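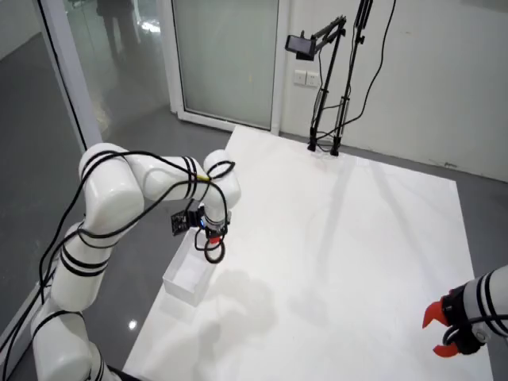 I finally sat down on Saturday with a big mug of coffee and did the money part of the two-arm project, and I'm going to write it all out while I still remember why I decided what I decided. A few of you asked what a small setup costs once you get past the arms themselves. More than the arms! Well, no, but it feels that way at 11 at night with a spreadsheet open.

The short version is that the arms were never the hard part to plan. You get a quote, you gasp, you move on. It's all the small stuff around them that kept changing on me. My first list had 14 lines on it and I was very proud of that list. Then Boyang Lei read it over lunch and asked where the cables were. I had one line that said "cables." He has built a couple of these and he just kept asking questions. How long? Do they have slack when the elbow goes all the way up? What are you tying them down with? So now cables have their own page, and I love that page.

The table got a lot of thought too. I wanted a big white top so that both arms can reach the middle and there's still room at the back for a stand. I looked at a fancy one from Denell with slots cut in it for clamps, and it's gorgeous, but the plain top came in $870 cheaper and I can drill my own holes. That one choice paid for nearly everything else on this page, so if you're building on a tight budget, look hard at your table first.

Grippers! I'm so happy with the red-orange fingers. They show up beautifully against white, and when you're squinting at a video trying to work out whether the fingers are open, that matters a lot. Spare fingers are $75 a set from Trikon and I've put 2 sets in the plan. Boyang would have bought more. We'll see who's right.

The stand with the boom was the line I nearly skipped. I figured I'd clamp something to a shelf. Please budget for a proper stand with two poles and an arm you can adjust, and put it on the order with everything else, because I ended up paying for shipping twice and I'm still a little sore about it.

For objects I'm starting with small open trays, plain white ones with low walls. They cost next to nothing. I do want some colored ones in the next round, since white on white is a tough thing to pick out even for me, and I know where the tray is.

Still open on the list:

Power. The outlets are on the wall behind the table, and I'd like a strip with a switch I can reach from the front.

Floor mats. Pan makes a gray one I like, but the sizes are odd.

A second table, someday, for the Plulladdale build. That one needs to fold up and fit in the back of a car, and I have no idea yet what it'll cost. I'm pricing hinges this week and will post the numbers when I have them. If you've built a folding table stiff enough to hold an arm, please leave me a comment with what you used!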